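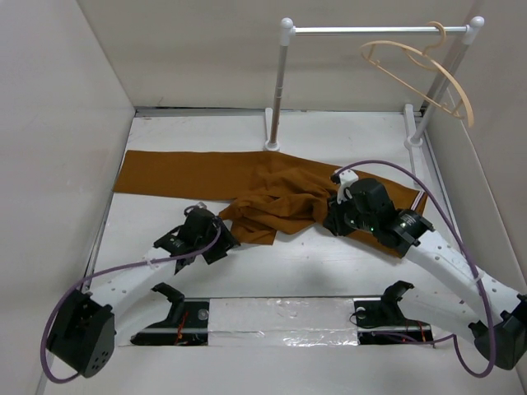 Do expensive hangers really save your shirts?

ronja_l
2018-02-15
The Cidberg shop wants 127 for a set of Rekano shaped hangers, the sort with the wide shoulders. Says they "preserve the garment's natural line". My plastic ones have been going since I left home. Has anyone seen a difference, or is it all sales talk?

vidar_rustad
Sales talk. A shirt gets worn, washed and ironed. What it hangs on in between hardly matters.

AAjayi
Disagree, Vidar. Thin wire ones leave bumps in the shoulders of anything knitted. I lost a good cardigan that way.

vidar_rustad
Then fold your knitwear. Costs nothing.

AAjayi
I haven't got the drawers for it, and folding gives you a crease across the front. A wide plastic hanger is fine though. I wouldn't pay 127 either.

folke77
Bought the Brollari ones in May. Heavy, take up twice the room, and two of the hooks squeak. Jackets look the same as ever. My wife says the coats sit better but she chose them, so make of that what you like.

ronja_l
Room is a problem, my rail is short. Did you send them back?

folke77
Past the 15 days by then.

Marit L
I did alterations for years. Heavy coats do want a wide shoulder, otherwise the collar goes. Shirts, no. And please don't hang anything by the loops if it's wet.

vidar_rustad
I'll give you coats. Who has more than two coats?

Marit L
You haven't seen my hallway.

ronja_l
Right, one decent hanger for the winter coat and the plastic stays. Does anyone sell them singly?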